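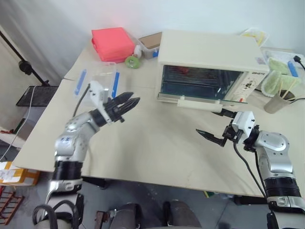

We are trying to reproduce the main result of the Losulano report on action chunking for two-arm manipulation, and our numbers do not agree with theirs. The task is opening and closing a countertop toaster oven. The policy is a transformer trained by behavior cloning on 844 teleoperated demonstrations, with a chunk length of 32 steps. The door has a long handle across the front, and the hard part is the approach: the right gripper comes in wide open, close to the right end of the handle, with one finger beside it and the other over bare table. From that pose the report claims a reliable grasp. Our policy often hovers at this point, closes early on the near side of the handle, or backs off and tries again. The left arm mostly holds still over the table with its fingers together, as it does in the demonstrations.

Validation loss is low and flat. Replaying recorded actions open loop works, so I do not suspect the controller. We trained with 3 seeds and all of them show the same behavior. There are wrist cameras on both arms and one head camera, same as the report. Other objects on the table (clear boxes with blue latches, a cup of wooden sticks, a red bag) were left where they were during collection.

Is this a known problem with chunked policies, or should I be looking at the data? Collecting more is possible but the setup is booked by another project until July.

Kiros Yilma

Zewditu Tesfamariam

Low validation loss tells you very little here. It is averaged over all time steps, and the grasp is a small fraction of each episode. Plot the loss by phase. I would expect approach and retreat to look fine and the second before gripper closure to look much worse.

What you describe is consistent with two separate causes, and they need different fixes.

The first is mixed strategies in the demonstrations. If some operators hook the handle with one finger and others pinch it, the two groups share the same approach and split near the handle. A policy trained with plain L1 or L2 loss will output something between the two, and that something can be a finger pressed on the near side of the handle. Go through the episodes and label each one as hook or pinch. If both are well represented, either train on one group only or use a model that can represent both – a diffusion head or a CVAE with a latent that is not ignored. Check the KL term if you use the latter. We had it collapse to zero on the Nigatu drawer task and did not notice for weeks.

The second is chunk length against control rate. You give 32 steps but no frequency. At 50 Hz that is 0.64 seconds, at 10 Hz it is 3.2 seconds. A person correcting alignment at the handle does so well within three seconds, so at the lower rate the arm is committed before the wrist camera view can influence anything. Execute the first quarter of the chunk and then query again. This needs no retraining and can be tested in an afternoon.

Also look for pauses. Operators tend to stop just before contact to check alignment. Those frames all have nearly identical observations and near-zero actions, and the policy learns to stay there. Trim any segment where joint velocity is below threshold on both arms and the gripper command does not change. Keep the pauses after closure, as they may be needed for the grip to settle.

I would do it in this order: shorter execution horizon, pause trimming, strategy labels. Change one thing per run.

Bevan Lockyer

Try more data. 844 is not that many for two arms. Also move the oven around between episodes, otherwise it just memorizes the position. We use Zatden for labeling and it is OK.

Gebremedhin Tilahun

I disagree that more data is the first step. If the existing set has long pauses, the new set will have them too.

One addition to Zewditu's answer. Check whether temporal ensembling is on at evaluation. With exponential weighting over overlapping chunks, the gripper command is averaged along with the joint positions, and an open/close signal does not average well. It gives a half-closed gripper exactly when old chunks say open and new ones say close. In our code at Hitcombe we ensemble the arm joints only and take the gripper value from the most recent chunk. Early closing on the handle was the symptom for us as well.

On Bevan's point, varying the oven position is worth doing once the fixed position works. Before that it adds a second unknown. Report the two conditions separately, and fix the list of start positions before you evaluate so that the seeds can be compared.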